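Workshop Tips: Looking After a Two-Finger Gripper on a Cloth-Handling Cell

Filed under: Workshop, Maintenance
Updated 2019-05-15

These notes cover the Sirko bench cell, the two-arm version sold by Trevmont for folding and sorting light laundry. Most of them apply to any small parallel gripper that works on fabric. Cloth is easy on motors and hard on fingertips. It sheds lint, it drags, and it hides a worn edge until the edge starts to snag.

Before you start

Stop the program, park both arms, and switch off power at the wall. The fingers can close without warning if the controller restarts. Have a soft brush, a lint-free rag, a 2 mm hex key and a fine abrasive stick ready.

Fingertips

Run a cotton swab along the inner edge of each tip. If fibers catch, dress the spot lightly with the abrasive stick and try again. Pale scuffs on black tips are normal wear and can be left alone. A burr cannot. Replace the tips as a pair at 2,000 cycles or when the swab still catches after two passes - a new tip against an old one will not close square.

Checking the grip

Use a thin white garment for the test. Lay it on the table in a heap, without smoothing it, and bring the gripper in at working height. Close at the lowest force setting and go up one step at a time until the cloth holds. On our cell 13 is enough for thin knits. Higher settings leave a crease at the pinch point and load the finger screws.

The tips should take a narrow gathered end of the cloth, with the fingers level with each other. Keep the pinch clear of stitching where you can. A seam is thicker than the cloth beside it, and the thin layers next to it may slip out.

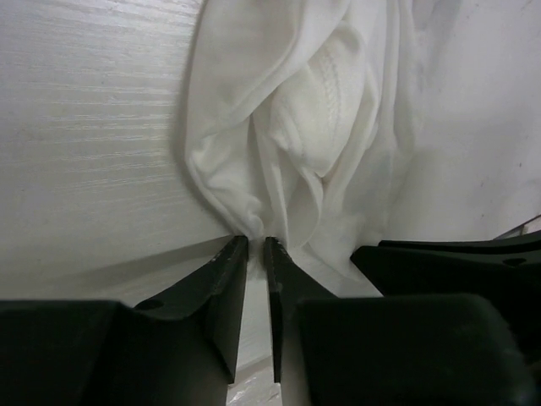
Finger screws

Tighten evenly, alternating sides. Do not use thread locker on the tip screws. If a screw backs out twice in one week, replace it and check the hole for stripped threads.

Lint

Brush out the slide every 50 hours of running. Work from the fingers outward so the lint does not pack into the rail. Compressed air is quicker but drives fibers past the seals. We stopped using it in November after cleaning out a jammed slide.

Wrist camera

Wipe the lens with a dry cloth only. Check that the bracket has not shifted - if it has, repeat the calibration before running anything else.

Table surface

Wipe it down with plain water and let it dry. Polish makes glare worse, and white cloth on a pale table is already hard for the camera to separate. Lowering the bench lamp usually helps.

Related tips
- Cleaning the rollers on a Lemarley rotary iron
- 9 ways to store hex keys
- Quieting a bench compressor
- Parts suppliers in and near Bravuvville

This site uses cookies to remember your settings. By continuing to browse you accept our cookie policy. Accept | Manage settings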